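**Ticket 258: Arm stops during bin pick, cable bundle contacting bin wall**

- Site: Kasik test hall, cell 2
- Reported by: Cell operations
- Assigned to: Elent Integration, field support
- Opened: 23/01/2022
- Severity: High
- Status: Open, restricted operation

**Reported fault**

The arm halted with a protective stop while moving toward the left side of the bin. The controller logged a torque limit on the wrist. The operator acknowledged the message and restarted the program, and the same stop occurred on the next approach to the far left corner. The cell was then taken out of automatic mode and this ticket was opened.

No person was inside the marked area at either stop. No damage to the tool was found.

**Initial checks**

1. Payload data compared with the tool sheet. Values match.
2. Brake test run. Passed.
3. Program replayed with the bin removed. 40 cycles completed, no stop.
4. Program replayed with the bin in place and the arm limited to 50 mm/s. Stop repeated on the third cycle.

The fault therefore depends on the bin being present. The tool itself clears the wall at all taught points.

**Findings**

At low speed, the cable loop at the wrist was seen to swing outward when the last axis turned past its midpoint. In the far left corner, the loop pressed against the inner wall before the tool reached its pick height. The controller read the added load as a collision, as designed.

The loop was lengthened in December, when the Karpenko sensor was added to the tool. The cable drawing was not updated, and the planner continues to use the earlier, smaller keep-out shape. That shape allows for no slack on the outer side of the wrist.

A second matter was noted. The bin had shifted from its taught position, and one clamp could be turned by hand. This did not cause the stop but reduced the clearance further. All clamps have been tightened and the bin position taught again.

**Temporary measures**

- Automatic mode remains locked out. Manual reduced speed only.
- Rotation of the last axis is limited in software until the cables are rerouted.
- Objects may remain on the left side of the bin for test picks. Picks from the far corner are suspended.
- The torque limit must not be raised to avoid the stop. A request to do so was received and declined.

**Corrective action**

Elent will shorten the loop and add a second tie point on the wrist. Urkell has been asked to supply a replacement sleeve with a tighter bend radius. Once both are fitted, the keep-out shape will be measured again and loaded into the planner, and the cable drawing will be reissued under a new revision.

**Conditions for closing**

The ticket may be closed after 300 cycles at production speed with no protective stop and no contact between the cables and the bin. The run must include all four corners. Results are to be attached to this ticket and signed by both parties.

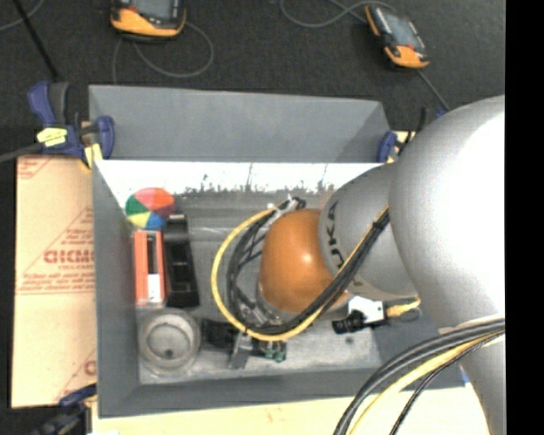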